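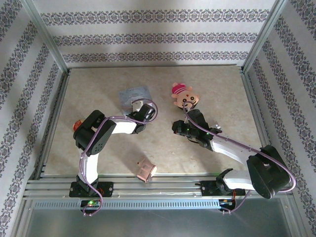

O que é um seguro? (e por que os adultos suspiram quando falam nisso)

Para leitores dos 8 aos 12 anos, e para pais que sempre fingiram saber

Imagina uma vila chamada Nullstead. Tem 200 casas, uma padaria, um rio que se porta bem quase sempre e um senhor, Aarne Pesonen, que deixa o ferro de engomar ligado mais vezes do que devia.

Todos os anos, em Nullstead, há uma casa que sofre um acidente. Um ano é um cano que rebenta, outro ano é uma árvore que cai no telhado. Arranjar os estragos custa 3800 moedas. É muito dinheiro. Quase ninguém na vila o tem guardado debaixo do colchão, e quem tem dorme mal, porque as moedas são duras.

O problema é que não se sabe a quem vai calhar. (Toda a gente aposta no senhor Pesonen, mas a árvore não lê apostas.)

A ideia do pote

Um dia, Iona Shearer, a padeira, fez uma conta no saco do pão. Se cada uma das 200 casas pusesse 19 moedas num pote, o pote ficava com 3800. Exatamente o preço do acidente! Quem tivesse azar ia buscar o dinheiro ao pote. Os outros perdiam 19 moedas e ganhavam uma noite descansada.

Um seguro é isto, com mais papel.

Palavras compridas para coisas simples

Prémio: são as 19 moedas que cada casa paga. Sim, chama-se prémio e és tu que o pagas. Quem escolheu a palavra devia estar bem-disposto.

Apólice: o contrato. Diz o que está protegido, o que não está e até quando. A de Nullstead começou com uma página e já vai em 93. A página 40 é toda sobre chaminés.

Sinistro: o acidente. Parece nome de vilão com capa, mas pode ser só uma janela partida por uma bola.

Franquia: a parte do estrago que pagas do teu bolso. Se a franquia for de 50 moedas e a janela custar 60, o pote dá 10. Serve para as pessoas não irem ao pote por causa de cada risco na parede.

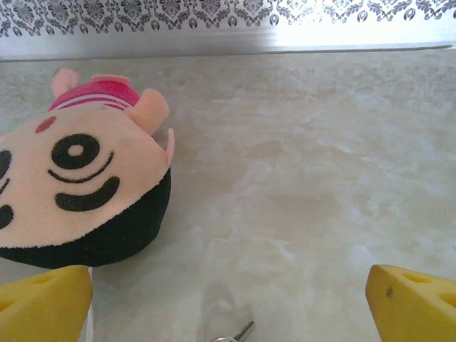
E se a minha bicicleta desaparecer?

Depende. O seguro da casa pode cobrir uma bicicleta roubada da garagem, se a apólice o disser. Se a deixaste no parque e te esqueceste de qual parque, o mais provável é receberes um sermão, e os sermões são gratuitos.

Também não vale fazer o seguro depois do acidente. O senhor Pesonen tentou. Apareceu na padaria em maio, a cheirar a fumo, muito interessado em entrar para o pote com data da véspera. A dona Iona vendeu-lhe um pão.

Quem toma conta do pote?

Em Nullstead, ao princípio, era a padeira. Numa cidade a sério há gente a mais para um pote só, e por isso existem as seguradoras. Há umas que têm donos, que esperam ficar com algum dinheiro no fim do ano. Outras chamam-se mútuas e pertencem às próprias pessoas que lá têm o seguro. Se sobrar dinheiro, podem guardá-lo para um ano mau ou devolver uma parte.

E anos maus existem. Se o rio se zanga e estraga dez casas de uma vez, 3800 moedas não chegam para nada. Por isso as seguradoras guardam reservas e até fazem seguro do seu seguro, noutra empresa maior. Chama-se resseguro. Podes perguntar quem segura a empresa que segura a seguradora, mas escolhe uma altura em que os teus pais não estejam a conduzir.

Para fazeres em casa

Pede a um adulto que te mostre uma apólice e procura a palavra «exclusões». É a lista do que o seguro não paga. Lê três em voz alta. Se o adulto disser «ah, não sabia», já podes cobrar pela consulta.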